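Subject: Re: [teleop-list] Wrist view over plain ground, operators getting lost

Hi all,

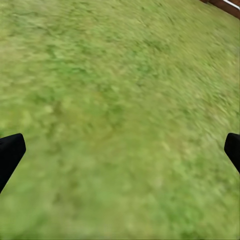
so I've been meaning to answer Wumpini's message for a while and then May happened to me, sorry! I've now had a proper go at the outdoor demos in simulation and I have opinions, some of which disagree with what I wrote to this list in the spring. I'll quote the bits I'm answering.

Wumpini Bawa wrote:
> We're collecting demonstrations for the yard tasks with a hand
> controller and a wrist camera only. Indoors our people do fine.
> Over the lawn they drift. They'll be hovering with the fingers
> open, nothing under them, and they can't tell if they're moving
> forward or down. Then they overcorrect, and the overcorrection
> ends up in the demo.
>
> Is anyone else seeing this, and do you throw those demos out or
> trim them? We have 2,000 episodes and I'd hate to lose a big
> chunk. Also, has anyone tried a second view for the operator but
> kept only the wrist view for training?

Yes, yes, and yes, more or less in that order.

On the drifting: I get it too, badly. When the wrist camera is looking down at turf there's just so little to hold on to. Our rendered grass is soft and smeary, so you get green, slightly darker green, and a bit of straw color, and your eyes slide right off it. What I found myself doing (I only noticed when I played my own runs back) was hunting for any hard edge at all. The brown wood at the far side of the lawn became my whole world. As long as a corner of it was in view I could keep my heading. The second it left, I was guessing.

I tried swapping in a sharper grass texture, the Garnwood one that a few of you were passing around. It helps with sideways motion. It does very little for height. I think the reason is that patchy grass looks much the same at two different heights, because you've no idea how big a patch is supposed to be. There's also no shadow from the fingers in our setup, with the light being so even, and I hadn't appreciated how much I lean on that shadow indoors. If your renderer lets you turn on a low sun, try it before you do anything cleverer. I did 20 runs with and 20 without, same start positions, and the ones with the shadow were so much calmer to watch. I didn't score them properly, so take that as one person's feeling.

On throwing out versus trimming, here's where I've changed my mind. I used to say cut everything before the first purposeful move and be done with it. Then I trained on a trimmed set and got a policy that was lovely once it had the object in view and completely hopeless if it started over bare lawn. Well, of course it was, I'd deleted every moment where a person was looking at bare lawn and working out what to do next! So now I keep the searching and only take out the part where the operator is plainly fighting the controller. My rule of thumb is that if they reverse direction more than 4 times without getting anywhere, that stretch goes. If they sweep across in one go and then settle, it stays, even if it's slow and a bit ugly.

Wumpini, for your 2,000 I really wouldn't bin anything yet. Tag them first. I'd have one person go through and mark the start of the first committed approach, nothing else, and see how the lengths come out. With ours the bad episodes pretty much announced themselves by how long the first part was. You could do a decent batch in an evening with a sandwich.

On the second view, this is the one I feel strongly about and I know a couple of people here will argue. I gave our operators a side view for a while (the old Wakitz layout, wrist on the left, side on the right) and trained on wrist only. The demos looked fantastic. Smooth, direct, hardly any wandering. And the policy was worse! The operators were steering toward things they could see in the side view and that weren't in the wrist view yet, so from the robot's end it looked like a person confidently driving off across an empty lawn for no reason. You can't learn that. Or you can, but what you learn is "go left sometimes."

The compromise I've landed on is to let new people practice with both views until they have a feel for the speed and the reach, then take the side view away before anything gets saved. I give them 10 practice goes. Some need more and they'll usually tell you so. The other thing that helped was slowing the controller down near the ground. Lundstead had this as a setting on the old rig and I always found it irritating, and now I've put it in ours, so I suppose I owe somebody an apology.

One small thing about the gripper, as you mentioned having the fingers open. I start everyone with the fingers wide apart now and ask them to leave them there during the search. A few of our people fidget with the trigger while they're thinking, open, close, open, close, and all of that goes straight into the recorded actions. I had a policy that snapped at the grass like a little crab. Very funny for one afternoon. If you already have fidgety demos, I just hold the gripper value at open until the approach marker, and I haven't seen that do any harm.

Things I still don't know: whether any of this carries over to the real arm on real grass, where you'd get wind and long bits and proper daylight. The Amegashie people were going to try showing the task by hand, physically moving the arm through it, and I'd love to hear whether the drift just goes away when you're standing right there with your own two eyes. I'd guess it does, but then you've got the side view problem all over again, haven't you? The person sees everything and the wrist camera sees turf. If anyone has recorded it that way, please post, even if it's a mess.

Wumpini, if you want my trimming script, write to me off list and I'll send it. It has my folder names baked in all over the place and it falls over if an episode has no gripper channel, so check for that first.

Cheers from a very green monitor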